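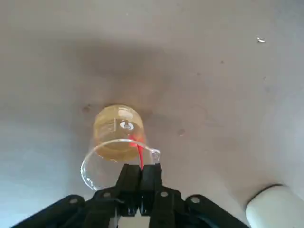
Lena Piątek wrote under the first post that the old mill in Fadville should not be torn down only because people find it ugly. Can the owner still ask for a permit?

**Ksawery Stępień**

Yes, he can. The list protects the front wall only.
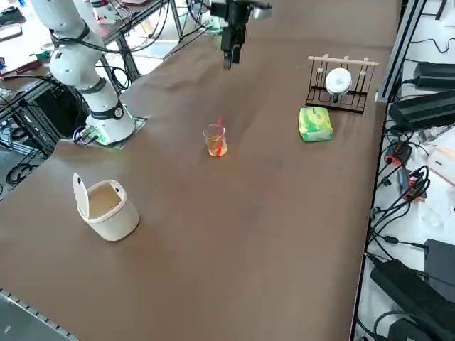
*Fadville Planning Help Team*

Please put the street name in your post.

**Danuta Jasińska**

It is on Gidar Street. The plan shows 31 apartments.

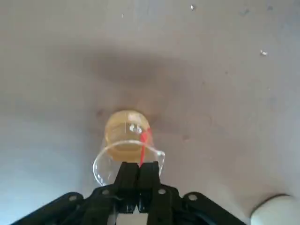
## Replies after 31 July 2020

**Sotiris Pappas**

Ugly, yes. I would keep it.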